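Bamitex publishes good practice guide for two-armed robots handling wired electronics

Bamitex has published a set of working rules for benches where two robot arms handle circuit boards and loose wiring together. The guide, called Borkavham after the town where most of it was drafted, is free to download and can be used by any firm, college or test lab.

It covers four areas: laying out the bench, agreeing which arm has right of way, handling cables, and keeping people at a sensible distance while the arms are powered. It is meant to sit beside a site's own risk assessment and does not replace any legal duty.

"Most sites we spoke to had good rules for one arm and very little written down for two," said Danuta Kaczmarczyk, who edited the guide. "People were working it out bench by bench. Some of what they had worked out was very good, and we have borrowed it with their permission."

The longest section deals with wires. A board keeps its shape and stays where it is put, but a lead can loop, drop or catch on a finger. The guide asks operators to record where each free end should lie before a task begins, and to set a minimum gap between opposing fingers for each stage of the work.
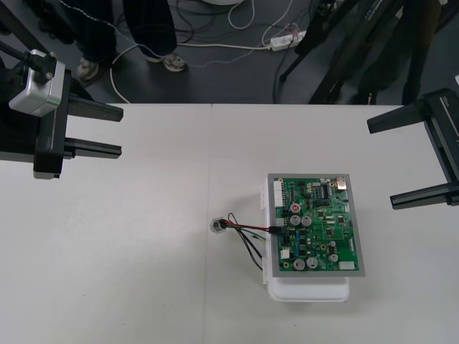
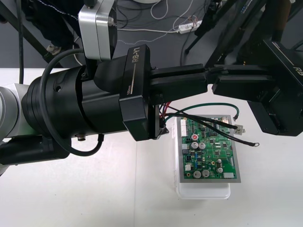

Two grippers, one board and loose leads: the kind of bench work the guide covers.

The rules on right of way are short. One arm is named as the lead for each step, and the other holds its position until the lead has finished or handed over. If both arms have to move at once, the step must first be run at reduced speed with a trained person at the stop button. Sites are asked to write the lead arm into the task sheet and not leave it to the software settings alone.

For floors, the guide says that power leads and data cables should be kept out of walking routes where possible and checked at the start of each shift. Visitors should be told where to stand before the arms are switched on.

A draft was tried at two sites, Nonance and So, over roughly 800 hours of bench time. Staff sent in 770 comments, most of them on wording. The section on hand-overs was rewritten as a result, and a proposed rule on glove colours was dropped.

"The first draft told us to stop both arms whenever a wire moved," said Fabian Nägeli, bench lead at Nonance. "Wires always move. The new version asks us to decide in advance how much movement we accept, and we can work with that."

Dae-han Ra, who ran the trial at So, said the task sheet had been the most useful part. "New staff can read one page and know which arm goes first - that used to take a morning to explain."

Bamitex will take further comments until the end of November. Wajid Durrani will lead the first review, which will look at whether the guide should also cover benches with moving bases.

Printed copies can be requested from Lucrezia Ruggiero in the Bamitex press office, who can also arrange interviews with the authors.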